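4.2 Planning the equipment purchase

Budgeting turned out to be one of the most rewarding parts of the whole project, and we want to give it proper space here. When the Sturkuvia cell was first proposed, the purchase list ran to a single page and named one arm, one gripper and one mount. By the time Raquel Arruda and Martim Sequeira had walked through every handling step with the operators, the list had grown to five pages, and almost all of the growth was in small parts: finger sets, wrist camera brackets, cable guides, spare screws. We were delighted by how much this exercise taught us about our own process!

We split the budget into two pools. The first covers items bought once, such as the arm and its controller. The second covers items that wear or get swapped, and this is where we think other groups can save themselves real trouble. Fingers belong in the second pool. So do the pads, if a design has them. Our first quote from Bovolance placed the fingers in the first pool, and Anayeli Cuautle asked for it to be redone before anything was signed.

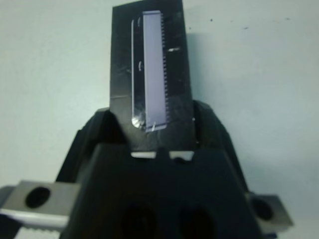
Figure 6. Two-finger gripper holding a flat black piece upright, seen from the wrist camera.

Lead time deserves its own column in the spreadsheet. Henriques could deliver the arm well before Sturnon could deliver the gripper, and an arm with nothing on the end of it is a very expensive coat rack. We moved the gripper order forward to August and pushed the arm back to match, which also spread the payments over two budget periods (our finance office loved this). Abílio Teixeira kept the order dates, the promised dates and the true arrival dates side by side, and that one sheet became the document we opened most often.

Spares were the subject of our liveliest discussions. We set aside 50 finger pairs for the first phase, a number that raised eyebrows when it was first read out. The reasoning is simple: finger shape is what we expect to change most as new parts come into the program, and ordering in one batch kept the unit price low enough to let us experiment freely. Raquel Nogueira argued for a smaller batch in two shapes, and her plan is a good one for any group whose parts list is already settled.

We also recommend paying for training early. Ours was booked as a separate line, so it could not be quietly traded away when shipping costs rose. Six people attended, including two operators who had no earlier contact with the cell, and their questions led directly to changes in the bracket order described in Section 4.3.

2 Comments
5 Shares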